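Orndale (Land)

Orndale ist ein kleines Binnenland im Hochland, das im Norden an Middale und im Süden an die Ebene von Qiu grenzt. Die Hauptstadt ist Grindholm. Das Land besteht aus sieben Bezirken, von denen jeder einen eigenen Bezirksrat wählt. Amtssprachen sind das Orndalische und das Qiu, wobei im Alltag der Städte beide Sprachen oft in demselben Satz gemischt werden.

Bevölkerung

Die Bevölkerung von Orndale wird traditionell in drei Gruppen eingeteilt: die Talbauern, die Hirten der Hochweiden und die Salzleute. Die Talbauern bilden mit 70 Prozent die größte Gruppe, die Hirten machen 26 Prozent aus. Der kleine Rest entfällt auf die Salzleute und auf Familien, die sich bei der Zählung keiner Gruppe zuordnen wollten. Diese Einteilung ist älter als der Staat selbst, und ihre Bedeutung hat sich mehrmals verändert.

In der frühen Zeit bezeichneten die Namen vor allem eine Tätigkeit. Wer Vieh verkaufte und ein Feld im Tal erwarb, wurde nach einer Generation zu den Talbauern gerechnet, und auch der umgekehrte Weg kam vor. Heiraten zwischen den Gruppen waren üblich, mit Ausnahme der Salzleute, deren Familien lange unter sich blieben. Erst unter der Verwaltung von Middale wurde die Zugehörigkeit in Register eingetragen und damit erblich. Die Register von Grindholm sind bis heute erhalten. Sie enthalten viele Korrekturen von späterer Hand, aus denen man sehen kann, dass die Beamten selbst nicht immer sicher waren.

Geschichte

Über die Besiedlung vor der Zeit der Salzstraße ist wenig bekannt. Die ältesten schriftlichen Zeugnisse sind Zollrollen, die in der Sprache Qiu geschrieben sind und Abgaben auf Salz, Wolle und Hirse nennen. Der Ort Grindholm erscheint darin zuerst nur als Furt, später als Markt mit eigenem Maß und eigenem Gewicht.

Mit dem Wachstum des Marktes entstand eine Schicht von Händlern, die meistens aus Hirtenfamilien stammten. Sie besaßen Tragtiere und konnten deshalb den Transport über die Pässe kontrollieren. Die Talbauern lieferten das Getreide, mussten es aber zu festen Preisen abgeben. Aus diesem Verhältnis erklärt sich ein großer Teil der Spannungen, die später als Konflikt der Gruppen beschrieben wurden, obwohl es am Anfang um Preise und Wegrechte ging.

Die Verwaltung durch Middale dauerte 66 Jahre. Sie stützte sich auf die Händlerfamilien, denen sie die Erhebung der Steuern überließ. Den Talbauern war in dieser Zeit der Zugang zu den höheren Schulen in Grindholm nicht verboten, das Schulgeld machte ihn jedoch für die meisten unmöglich. In den letzten Jahren dieser Herrschaft kam es zu Steuerverweigerungen, zuerst in den östlichen Bezirken und dann im ganzen Tal. Middale schickte Soldaten, zog sie aber nach einem strengen Winter wieder ab.

Die Unabhängigkeit wurde an einem 11. Dezember ausgerufen, der seitdem Nationalfeiertag ist. Der erste Rat des Landes schaffte die Register ab, ließ aber die Eintragungen im Grundbuch bestehen. Über diese Entscheidung wird noch immer gestritten. Ihre Verteidiger weisen darauf hin, dass ohne das Grundbuch kein Besitz mehr nachweisbar gewesen wäre. Die Kritiker sagen, dass damit die alte Ungleichheit in anderer Form weiterlebte.

Staat und Politik

Der Landrat in Grindholm ist das Parlament. Die Bezirke entsenden ihre Vertreter nach der Zahl der Einwohner, jedoch hat jeder Bezirk mindestens einen Sitz. Der Vorsitz wechselt jedes Jahr im Februar. Parteien gibt es zwar, sie sind aber schwach, und viele Abgeordnete verstehen sich zuerst als Vertreter ihres Tales. Die Salzleute haben seit der letzten Reform das Recht auf einen Beobachter, der sprechen, aber nicht abstimmen darf.

Die Gerichte arbeiten in zwei Stufen. Streitigkeiten über Weiden, Wasser und Wege gehen zuerst vor ein Weidegericht, das mit zwei Laien und einem Juristen besetzt ist. Seine Urteile werden nur selten angefochten.

Wirtschaft

Die Landwirtschaft beschäftigt weiterhin die meisten Menschen. Angebaut werden Gerste, Hirse und Bohnen, auf den Hochweiden hält man Schafe. Der Salzhandel, der früher die Grundlage des Wohlstands war, hat heute nur noch örtliche Bedeutung. Die Straße nach Middale ist im Winter häufig gesperrt, weshalb der größere Teil der Einfuhren über Qiu kommt.

Bildung und Alltag

Der Schulbesuch ist kostenlos und dauert neun Jahre. In den Bezirken wird in den ersten Klassen in der Sprache unterrichtet, die vor Ort überwiegt. Gesellschaftsspiele haben einen festen Platz in den Winterabenden, und Würfel gehören in vielen Familien zum Haushalt.
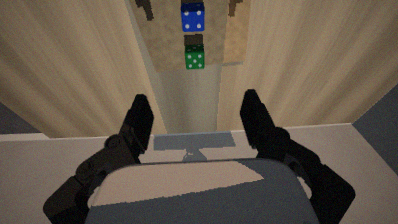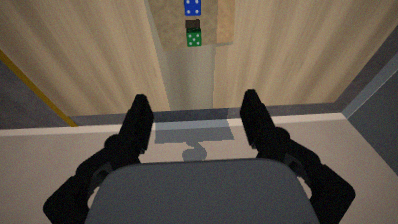
Die Feste folgen dem bäuerlichen Jahr. Am wichtigsten ist neben dem Nationalfeiertag der Abtrieb der Schafe, an dem auch die Salzleute mit eigenen Liedern teilnehmen. Diese Lieder wurden lange nur mündlich weitergegeben. Eine Sammlung von Ronaldo Malabanan enthält die Texte in beiden Amtssprachen, allerdings ohne Noten.

Forschungsstand

Die ältere Literatur übernahm die Einteilung der Register meist ohne Prüfung und sah in den drei Gruppen getrennte Völker. Neuere Arbeiten, darunter die von Malabanan, gehen von den Zollrollen aus und betonen die sozialen Unterschiede. Offen ist vor allem die Herkunft der Salzleute. Ihre Ortsnamen lassen sich weder aus dem Orndalischen noch aus dem Qiu sicher erklären.

Siehe auch: Geschichte von Middale, Salzstraße, Weidegericht, Zollrollen von Grindholm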